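01/07/2021 - location logging audit, handsets, day 2

Picked up from where Kwadwo left it. Skutcombe build, clean install, location services OFF in settings, cell data on.

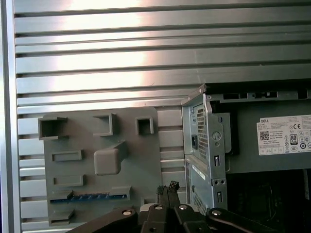

Still writing to the cache with the toggle off. 2,339 rows at start of morning, 2,622 by the time I pulled it again after lunch. Same table as before, timestamps plus cell ID plus a confidence value. No GPS fixes that I can find, so it's all from masts and wifi. Good enough to put a person on the right street though.

Henare build next. 124 rows only, and these stop dead when the toggle goes off. So it can be done!! Need to ask Gerardo Bautista whether Henare trims the table or just never fills it. He wrote the importer, should know.

Oldest entry on Skutcombe is from May. The privacy notice says seven days. Have copied the wording into the shared folder before anybody edits it.

Upload side: proxy caught 217 outbound calls overnight, most to the Avon collector. Payload is compressed, not encrypted beyond the usual TLS. Opened three by hand. Device ID is hashed but the hash dosen't change between resets, so pretty pointless.

Drokaddale handset wouldn't take the proxy cert. Tried twice, gave up, left it charging. Kwadwo Bonsu says install as a system cert, not user. Try tomorow.

To do
- rerun Skutcombe in flight mode, wifi only
- does a backup to a laptop carry the table across? unencrypted?
- ask legal what we can say about the May rows
- don't email the raw tables, they've got my own route home in them

Script for diffing tables is in the usual place, ignore the older one, it drops the last row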